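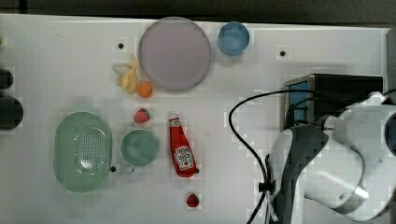
Table-setting task: where we stand, 10/15/22

The Trosmont students have logged 106 attempts at the tabletop sort. The target in the proposal was 2000 by December, and I don't see how we get there at one club meeting a week.

Fruit goes on the plate, everything else goes in the green basket. The ketchup bottle lying on its side is still the worst item. Wajid Swati thinks a slower approach will fix it. I'd want to see a full week of runs before I believe that.

The team's summary gives 85 percent success. Gobnait Brophy went through the log and found that retries were being scored as passes, so please don't quote that figure to the Daly board yet.

Spending is $2803 to date. I would hold the second payment until we have a corrected count.

Malachy Doherty
Skitbridge student robotics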